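4.2 Why the cup on the shelf is still hard

I'll admit that when we started planning this section I figured the shelf chores would be the boring part. Dishes, laundry, wiping down a stove, those are the ones people ask me about at family dinners. Putting a cup in a cabinet sounded like a warm-up. It ended up eating most of our August (and a good chunk of my patience), so it gets its own section. Figure 3 shows the chore as a person does it with a gripper in each hand.

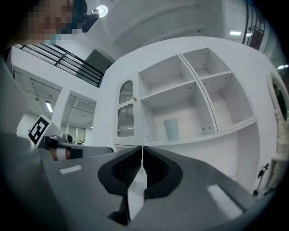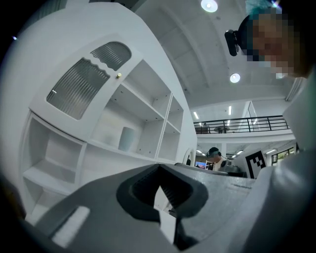
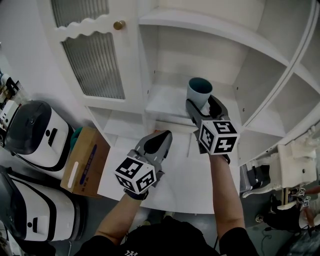
Figure 3. The cup-and-cabinet chore, three views. A cup stands in one of the open compartments in each.

Lionel Hamel thinks we're asking the wrong question altogether, and he told us so at length after reading the first draft. In his view a household doesn't care whether a machine can place one cup; it cares whether you can leave the house while the machine does it, and by that measure he would score every system in this paper at zero. Janka Havlíček was kinder, but she wanted to know why we hadn't reported how often somebody had to step in. Fair enough! Both complaints changed how we scored things, so let me go through that.

We ended up with two numbers for each chore. The first is plain success: the cup is upright, fully on the shelf, and the policy has let go of it. The second is what we call walk-away success, where the whole episode has to finish with no hand on the stop button, no nudging the cup back to its start spot, and no quiet restart when the arm gets itself stuck. I was pretty attached to the first number, I have to say. It's the one everybody reports and it makes your robot look good.

We trained on 784 demonstrations, collected by people using hand-held grippers, and then ran the Natora arm through 16 trials for each starting position. On the easy start (cup on the counter, empty compartment straight ahead) plain success was fine and walk-away success was nearly as good, so no complaints there. The trouble showed up once the target was a compartment next to the cabinet door. The arm would line up nicely, get the cup over the edge of the shelf, and then hesitate, sometimes for up to 17 seconds, drifting a little left and a little right as if it couldn't make up its mind. People don't do this. When I went back through the demonstrations I noticed that our demonstrators commit early, usually well before the cup crosses the front edge, and they fix small errors by feel once it's inside. Our policy has no feel to speak of. It has cameras, and inside a white compartment with white walls the cameras don't give it a whole lot to go on.

Silvia Štefanec suggested we try the Šimko fingers, which are softer and forgive a bad approach angle. They helped! The cup tipped less on contact and we stopped getting that horrible sideways scrape along the divider. But the hesitation stayed exactly where it was, so I'm fairly sure it's a perception problem and the fingers were only covering up for it.

The Brurnlow baseline, for comparison, never hesitates at all. It goes straight in at full speed and either it's right or you're picking up a cup. On plain success it beats us in the compartments by the door, and I don't love writing that sentence. On walk-away success it falls behind, mostly from knocking the cup over on release and having no idea what to do next. Ours at least backs out and tries again (not always well, see Section 4.3).

So can a machine put the dishes away yet? One cup, one cabinet, a start position it has seen before: yes, and I'd let it do that in my own kitchen with me standing there. Mixed dishes and an unfamiliar cabinet we haven't tested, and I wouldn't guess from these results. Section 4.3 covers the retries and what they cost in time.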